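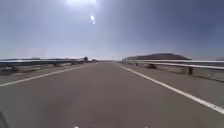
A straight asphalt road with solid white edge lines.

Edge line (road marking)

An edge line is a painted line along the outer side of a travel lane. Shows drivers where the lane stops and the shoulder, gravel or grass begins. Also called a fog line in much of the United States, or shoulder line in older manuals. Not the same as a center line, which splits opposing traffic, or a lane line.

Color

In the US the right edge line is white. Left edge line is yellow on divided highways and one-way roads, ramps included. Many other countries use white on both sides, a few keep yellow for edges or for no-parking zones. Drivers crossing borders get used to it fast, mostly.

Solid is normal. Broken edge lines exist, usually at side roads, driveways and bus stops. Dotted extensions carry the line through some intersections and past exit ramps.

History

Center lines came first. Edge lines followed decades later, at first on rural roads with bad fog or no lighting, then on main highways generally. Early objections: cost of paint, and a worry that drivers would steer toward the line instead of away from it. Trials gave mixed results on narrow roads. On wider ones the lines stayed.

An early local example is the Virard road, where edge lines were put down on a 4 mile test stretch and left off the rest. The county kept the stretch and painted the remainder later. Records for the test are patchy and the original report is lost.

Materials

Waterborne paint. Cheap, dries quick, wears quick. Most county roads use it and repaint on a cycle, often every 2 years, more often where plows run.

Thermoplastic. Melted and laid hot, sets hard as it cools. Lasts longer, costs more, can be scraped off by plow blades if laid thick.

Preformed tape. Used on new pavement and in work zones, where it has to come up again later.

Epoxy and other two-part coatings. Slow to cure, good in cold climates. Lane closures are longer.
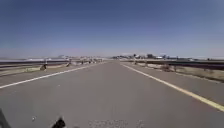 Glass beads are dropped onto the wet line in nearly all of these. The beads send headlight beams back to the driver, so without them the line more or less disappears at night. Bead loss is the usual reason a line that looks fine at noon fails a night check. Rain makes it worse, as a film of water covers the beads. Larger beads and raised profiles help some.

Application

Done by a striping truck, with a follow vehicle behind to keep traffic off the fresh paint. The truck carries paint tanks, bead guns and a pointer or guide wheel which the driver keeps on the old line. On new pavement there is no old line, so a crew goes ahead and spots the route with small dots. Pavement needs to be dry and clean. Most northern crews start no earlier than March, weather permiting.

The Mogensen striper, a towed unit with a single tank, was common on small county fleets before truck-mounted rigs took over. The later Plinano model added a second gun so both edges of a narrow lane could be painted in one pass. Few are still in use.

Rumble strips

On some highways the line is painted over a milled rumble strip, making a rumble stripe. Drifting drivers hear and feel it. The grooves also keep part of the paint above standing water. Complaints are about noise, from houses close by, and about bicycles, which get pushed to a narrow bit of shoulder. Gaps are sometimes cut for cyclists.

Maintenance

Lines are checked by eye or with a reflectometer, handheld or mounted on a van. Grokex, a marking survey method used on Route 603, scores each segment by day and by night seperately and repaints on the lower score. Other agencies go by age alone.

Old lines that have to move are removed by grinding or water blasting. Painting over in black is discouraged, the black wears off and the old line shows through.

See also

Center line
Raised pavement marker
Road shoulder
Rumble strip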